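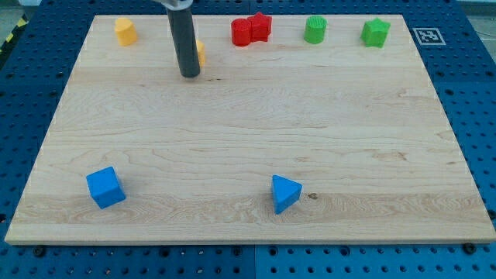

Best finish for a maple board used for shape blocks?

Posted by Stalalo, 4th June

I've got a big maple board that the little ones use for sorting plastic shape blocks (stars, cylinders, triangles, you know the sort). It's lovely pale wood with a few swirls and a small knot, and I don't want to lose that. Trouble is it's bare and feels a bit rough, and I'd like to be able to wipe it down. Oil, wax or varnish? I tried beeswax on an offcut in March and it went sticky!

Punditero
Water-based varnish, matt, the sort sold as toy safe. Oil will turn maple yellow over time and you said you like it pale. Sand with the grain using 400 grit, wipe the dust off with a barely damp cloth, then two thin coats with a light rub down in between. Do the underside and the end grain as well or the board may cup on you. And don't be tempted to go up to 2000, you'll only polish it and the varnish won't grip. Mine cost me 43 quid with the brushes, which stung a bit, but there's loads left over.

Nasr
just use olive oil, works fine on my chopping board

Vulesness
Please not olive oil, it can go rancid! I'd go with the varnish too. Your beeswax was probably on too thick, so buff the offcut hard with an old T-shirt and see if it comes good.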